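**Desk drawer unit for snacks: does a standing box fit?**

**hauser_21** | July 2020

Trying to settle a layout for the break table. Stock is one box of Walkers vanilla shortbread, one small Coca-Cola bottle and a lemon. Storage is the oak cabinet with two drawers (bar handles) and the cream tray. Clear height inside the lower drawer is 19 cm. Table surface is matte gray and shows every crumb. 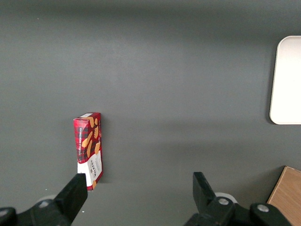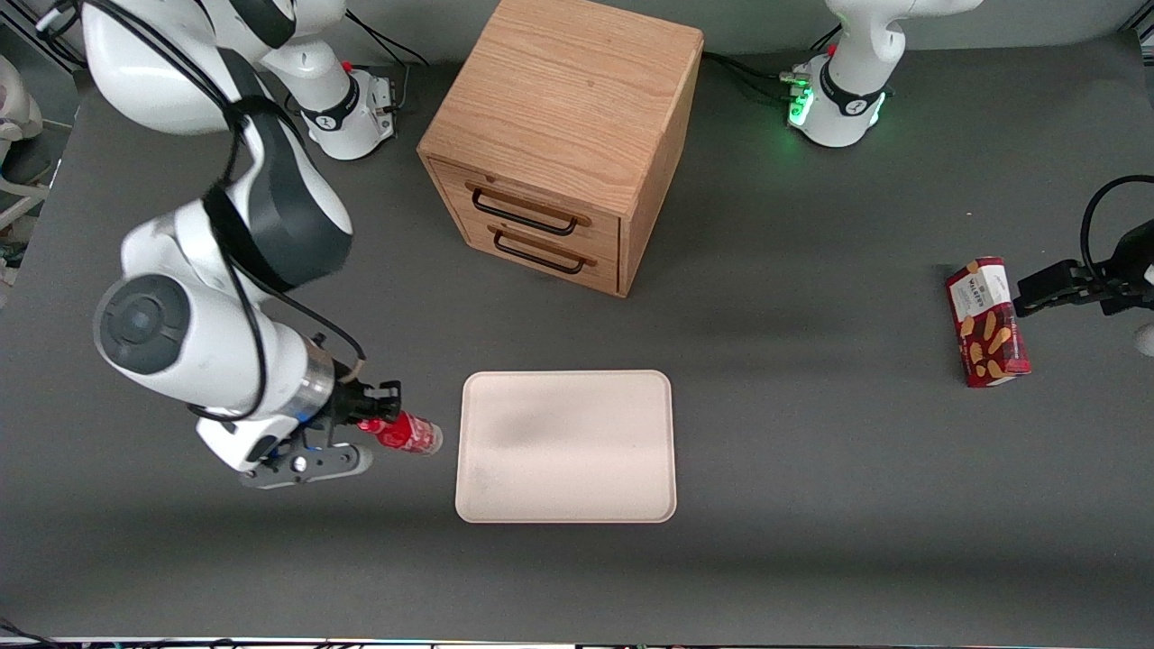
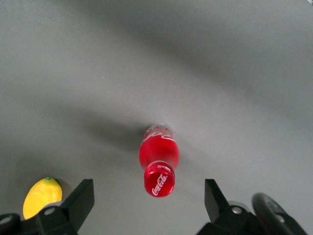
### Replies

**killbridge**

Lay the shortbread flat. A tall box on its narrow end tips when the drawer stops short. Label side up, so you can read the flavor without lifting it.

**nutent**

Disagree. Flat, it takes the whole drawer floor. Keep it upright on the table and put the bottle in the drawer. Lying down is fine if the cap is tight.

**killbridge**

A round bottle rolls every time the drawer is pulled. The tray has a rim. Bottle and lemon go there.

**nutent**

That rim is low. It will hold a lemon. I wouldn't trust it with a full bottle if someone bumps the table.

**Rūta Kļaviņa**

We ran the same kind of unit at the Jultville office from March. Biscuits flat in the lower drawer, drinks upright on the tray, upper drawer for napkins. Felt liner in both. Fruit stayed out of the drawers after the first soft lemon.

**hauser_21**

Going with felt and the box flat. Bottle upright on the tray for now. Does the liner need adhesive, or does it stay put?

**Rūta Kļaviņa**

Cut it tight to the corners. No adhesive.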